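Cleneo Szenenpaket „Tischarbeit“ – Galerie

Test und Bilder: Flynn Whitelaw
Stand: 6. Juni 2024

Cleneo verkauft seit Februar ein Szenenpaket für zweiarmige Serviceroboter. Geliefert werden gerenderte Wohn- und Arbeitsräume, ein Satz Alltagsgegenstände und die Anbindung an den Simulator Edard. Gedacht ist das Paket für Teams, die Greif- und Aufräumaufgaben erst am Rechner durchspielen wollen, bevor der echte Roboter in der Werkstatt an die Reihe kommt.

Ich habe die Einzelplatzlizenz vier Wochen lang benutzt. Die Installation braucht eine aktuelle Grafikkarte und 15 Gigabyte Platz auf der Platte. Das Handbuch liegt nur auf Englisch vor, die Menüs sind übersetzt, wenn auch nicht durchgehend. Wer schon mit Edard arbeitet, findet sich schnell zurecht. Eigene Robotermodelle lassen sich laden, sofern die Gelenke sauber benannt sind. Bei meinem ersten Versuch waren sie das nicht, und die Fehlermeldung half kaum weiter.

Die Räume werden beim Start einer Aufgabe zusammengestellt. Wandfarben, Möbel und Gegenstände wechseln, der Grundriss bleibt innerhalb einer Serie gleich. Über eine Startzahl kann man dieselbe Anordnung später wieder aufrufen, was beim Vergleich von zwei Reglern unverzichtbar ist. Ich habe vor allem mit der Kopfansicht gearbeitet, also mit dem Blick über den Rumpf hinweg auf die eigenen Arme.
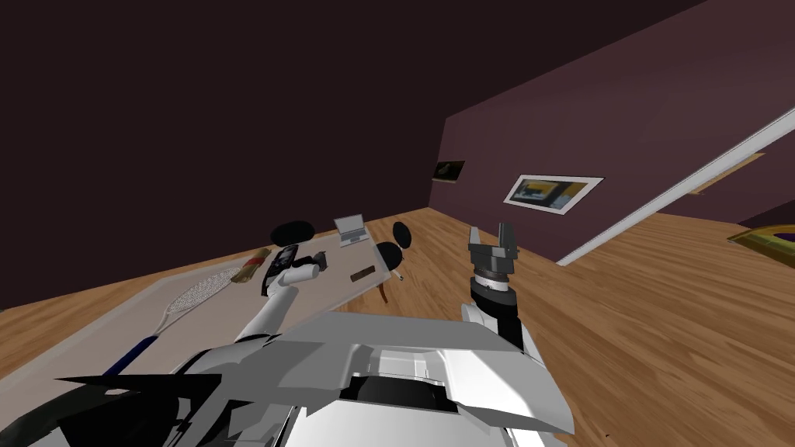 Die Auswahl der Gegenstände ist ordentlich. Laut Datenblatt sind 600 Objekte enthalten, vom Küchenbedarf bis zum Sportgerät. Für jedes lassen sich Masse und Reibung einzeln einstellen, die Vorgaben sind meistens brauchbar. Bei sehr kleinen und dünnen Teilen musste ich die Reibung erhöhen, sonst rutschten sie beim Zugreifen aus den Fingern. Große flache Gegenstände machten weniger Schwierigkeiten, dafür stießen die Arme dort öfter an Nachbarobjekte.

Stühle zählen als Hindernisse und werden von der Bahnplanung berücksichtigt. Verschieben kann der Roboter sie in der Grundversion nicht. Cleneo bietet dafür das Modul „Bewegte Möbel“ an, das mir nicht vorlag.

Beide Arme lassen sich getrennt oder gekoppelt ansteuern. Im gekoppelten Betrieb wartet ein Arm, bis der andere seine Zielposition gemeldet hat. Das kostet Zeit, verhindert aber Zusammenstöße über dem Tisch. Die Wartezeit ist einstellbar, der Eintrag dafür steht etwas versteckt unter „Ablauf“ und nicht bei den Armen.

Zum Rechenaufwand: Auf meinem Arbeitsplatzrechner lief ein Durchgang mit 2000 Versuchen über Nacht durch. Abstürze gab es in der ersten Woche mehrere, nach dem Wartungsupdate keinen mehr. Die Protokolle werden als Textdateien abgelegt und lassen sich ohne Zusatzprogramm auswerten. Bilder der Kopfansicht speichert das Programm auf Wunsch mit, dann wächst der Ordner allerdings schnell.

Weniger gut gefallen hat mir die Beleuchtung. In dunkel gestrichenen Räumen sind Kanten schwer zu erkennen, und die Helligkeit gilt immer für den ganzen Raum. Einzelne Lampen kann man nicht setzen. Der Vertrieb Cartwright teilte mir auf Anfrage mit, dass eine Lichtsteuerung geplant ist, nannte aber keinen Termin.

Lieferumfang der Einzelplatzlizenz:
Szenenpaket „Tischarbeit“ mit Objektsatz
Anbindung an Edard
Beispielaufgaben Greifen, Ablegen, Sortieren
Updates für ein Jahr

Bezug über Cartwright oder direkt bei Cleneo. Schulen und Hochschulen erhalten auf Nachweis einen Nachlass. Eine Testversion mit eingeschränktem Objektsatz gibt es nach Anmeldung.

Nächste Galerie: Graridby Greifermodul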